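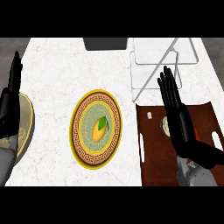

Natanael Furtado left a comment on my April post saying I should stop tuning the grasp and go look at my timestamps. I grumbled for a while, then I looked at my timestamps. Ugh. He was right.

So, quick recap for anybody who skipped that one (it was long, I don't blame you). I've been working on a pick planner called Karex, and it runs inside a simulator setup I call Felum. The job is easy to say out loud: take the yellow fruit off the plate and set it on the wooden tray. Two arms, two hands, one fruit. And my planner kept sending the fingers to a spot just a little bit off, every single time, while I fiddled with finger angles like that was going to help!

The perception node was stamping each pose when it finished its work, and the planner was reading that stamp as the moment the picture was taken. The head moves a bit while the arms come up, so the fruit's pose got transformed with the wrong head position. I had 555 lines of grasp code and the bug was in one line somewhere else entirely.

After the fix I ran 1000 resets overnight with the plate position shuffled. Before, 627 of them ended with the fruit on the tray. Now it's 95 percent, and most of what's left is the planner picking the far hand and then timing out on the reach. That's a cost weight I set badly. I want to add a penalty for crossing over the middle, but if I make it too big the left arm grabs everything and then can't get to the tray, so there will have to be a handoff in there at some point. I've been putting off handoffs since forever.

One more thing I changed while I was in there: the planner now waits for both hands to report they're up and still before it asks for a new pose. It costs a little time per run, but my logs are so much easier to read (two arms talking over each other is no fun at midnight).

Next up is the leaf. My segmentation keeps lumping it in with the fruit, and that drags the center of the grasp toward the stem end. I'll try fitting the oval to the yellow part only and post the numbers when I have them.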